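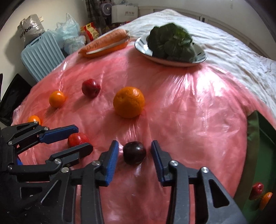 Janelle Rivera wrote to ask whether the Plumatberg really needs a cover over it at night, and the short reply is no, but your fruit flies would like you to leave it off.

Plumatberg two-tier fruit stand, by Goltudier
Item 710. In stock, Nygård warehouse. Last orders for the holidays: 23 December 2025.

Two steel bowls on one upright, with a hook at the top for bananas. It holds more than 9 kilos, should you be feeding a school. The feet are rubber and have stayed on in every stand we've sold so far, a claim we couldn't make for the old model.

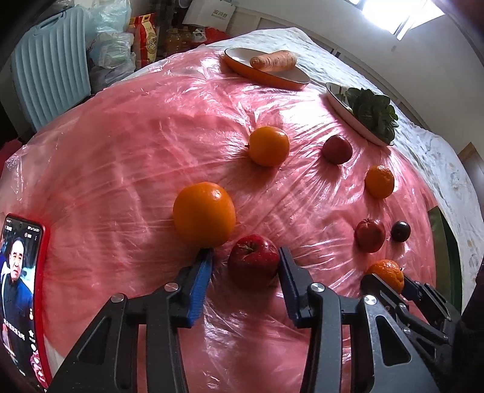
Most people load the lower bowl first and then wonder what the upper one is for. Put the heavy things underneath and keep the top for whatever bruises. A large orange and a red apple side by side are fine company for a few days, though the apple will hurry along anything unripe near it, so pears go upstairs. Tangerines go wherever there's a gap and will be eaten first anyway.

Assembly takes one screw. We include two. Edem Ackah in our returns department has a jar of the spares and would rather you didn't post him yours.

The bowls come in white, grey and a green that Goltudier calls Zirnen. It looks like grey until you stand it next to the grey.
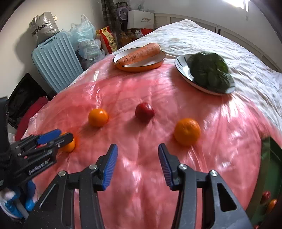
Washing is by hand, with warm water and a soft cloth. The dishwasher won't ruin it, but the finish goes dull and you'll write to us about it.

Height with hook: 300 mm
Weight, empty: 2000 g
Replacement feet: sold in fours
Returns: 9 weeks, unused, no fruit in the box please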